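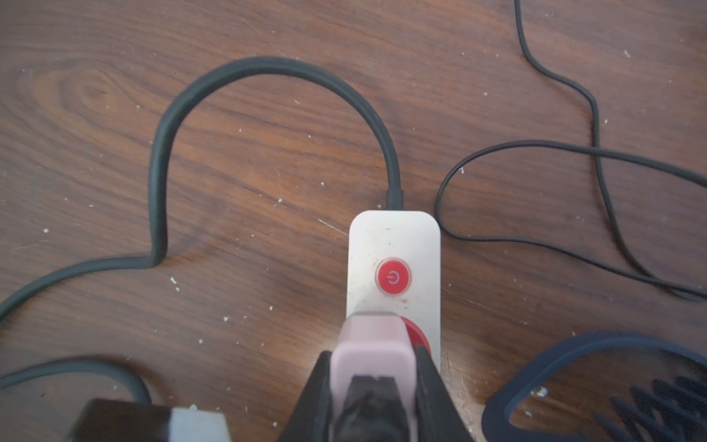 White power strip on a dark wood tabletop, red power button at the top end.

Build crew and trail testers wanted — Caltitano overland camper program

Clilton is hiring for the Caltitano, our pop-top camper package for midsize pickups. Two kinds of spots open: paid shop jobs, and a call for owners who want to run pre-production parts on their own truck. Read the whole thing before you write, please. We get a lot of emails asking stuff that's already in here.

SHOP — upfitter / installer (full time, two openings)

You'd be doing bed racks, skid plates, lift kits, rock sliders, roof tents, awnings. Some days all you do is torque bolts and check them again. Other days it's a one-off bracket that has to exist by 4 p.m.

Need:
- two years in a truck or off-road shop, or a dealer service bay
- own hand tools
- clean license, can drive stick
- okay lifting a tent with a second person
- can read a wiring diagram without calling somebody

Nice to have: MIG welding, aluminum especially. Any time spent on Mumier racks, we install a lot of them and the mounting hardware is fussy.

Hours are 7 to 3:30, Monday off every other week. Pay depends on experience and we'll talk numbers on the first call, not the third. Health after your first full month. Boots allowance. Parts at cost after your trial period.

SHOP — 12-volt electrical (full time, one opening)

Dual battery setups, solar, fridge circuits, light bars, compressors, switch panels. You'll own the harness for the Caltitano from the fuse block back. The current one works but it's ugly behind the driver side panel and takes way too long to put in. We want it down to something one person can install before lunch.

Crimp samples at the interview. Bring your own crimper if you're picky about it, most good people are. RV or marine backround is fine.

TRAIL TESTERS — part time, your own truck

We need 11 owners to run a Caltitano kit from April into the fall. Midsize four-door pickups only, four-wheel drive, stock or up to a mild lift. No full-size this round, sorry. Maybe next year.

What we give you:
- kit installed at our shop, suspension, rack, tent, fridge slide, recovery points
- set of tires from Ondrejka, mounted and balanced
- $500 fuel money, paid half up front and half when the last log comes in
- you keep the tires. The rest you can buy at a tester price or we pull it and put your truck back how it was

What we want from you:
- 2000 miles minimum, and a decent share of it on dirt. Forest roads, washboard, sand, mud, whatever you have near you
- a short log after each trip. Miles, weather, load, what rattled, what leaked, what you hated
- at least 12 nights sleeping in the tent. Cold ones count, rain counts, driveway doesn't
- one mid-season visit to the shop for inspection — plan on leaving the truck overnight
- call us the same day if anything bends or comes loose. Do not fix it first

Must have full insurance and a valid license and be over 21. Modified trucks are okay but tell us everything that's on it, including the stuff you did at home. We'll be under there with a light anyway.

No social media following needed. If you do post, fine, but not the front bumper until we say so. It's not final.

Kids and dogs are welcome on test trips. A family of four putting gear in and out of the drawers all weekend is worth more to us than one guy who packs light.

HOW TO APPLY

Shop jobs: resume or just a list of where you worked and what you built, plus three or four photos of your work. Underside photos good. Subject line "Shop" or "12V".

Testers: year, trim and mileage of your truck, tire size, list of mods, where you usually drive and how often you get out. Subject line "Tester". Short is fine.

Deadline is end of February for testers. Shop jobs stay open untill filled. Everyone gets an answer, might take a couple weeks, we're building trucks in the meantime.

Contact Clilton: use the form or come by the front counter, weekdays 8 to 3 | © Clilton. All rights reserved. | Back to top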